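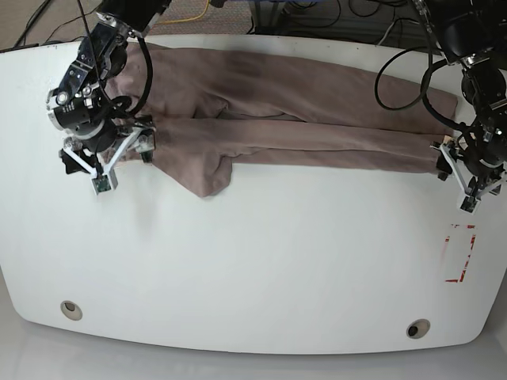

Chapter 3
Who Folds the Pants Now?

When the uniform laundry at Cluvgate brought in its first pair of folding arms, management promised that no one would lose a job. No one did. The folders became "cell attendants," got new badges, and found that their day now consisted of smoothing out whatever the arms had bunched up.

Pants were the worst of it. A towel has four corners and no opinions. Pants have two legs, a waist, and a crotch that goes wherever it likes. An experienced folder handled about 65 pairs an hour and could complain about the parking while doing it.

This chapter follows the Cluvgate floor through its first 2 years with the machines. We ask who decided which tasks to hand over, who got paid for the new ones, and why the old folding table was quietly kept in the back. Key terms are listed on the next page.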